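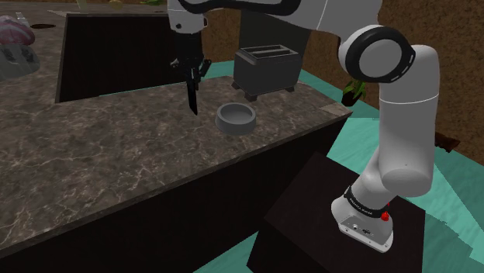 Obaidul Bhuiyan asked that the muzzle covers be checked before the guns leave the shed as well as on return, and that has been added as item 2.

Towed Gun Pre-Exercise Inspection
Dirkdale Training Area, Skiden Battery
Date: 02/05/2022
Inspector: Valentyna Symonenko

Section A: Gun and carriage

1. Tires and wheel nuts. Pass. Left tire on gun 699 is worn on the outer edge but within limits. Look at it again in April.

2. Muzzle cover fitted and strapped. Pass.

3. Breech opens and closes freely. Pass. Old grease wiped off, new grease applied.

4. Recoil oil level. FAIL on gun 699. Level is under the lower mark. Top up and recheck before firing. No leak found at the seals.

5. Trail locks and spades. Pass. One locking pin is bent and hard to pull. Replacement ordered from Dmytriv.

6. Tow eye and safety chains. Pass.

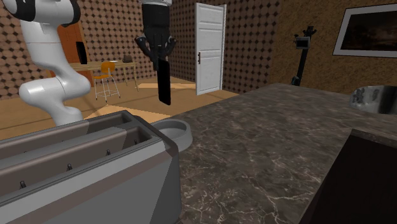

Section B: Gun position

7. Safety stakes set and seen from the layer's seat. Pass.

8. Ammunition kept apart from charges and off the ground. Pass. Tarp needs more tie-downs on the windward side.

9. Fire extinguishers in date. FAIL. One has no tag. Taken out of use.

10. Radio check with range control. Pass on second try. First handset had a weak battery.

11. Ear protection for all crew. Pass. Spare plugs are in the Nidum box behind the driver's seat.

Gun 699 is not cleared to fire until item 4 is signed off.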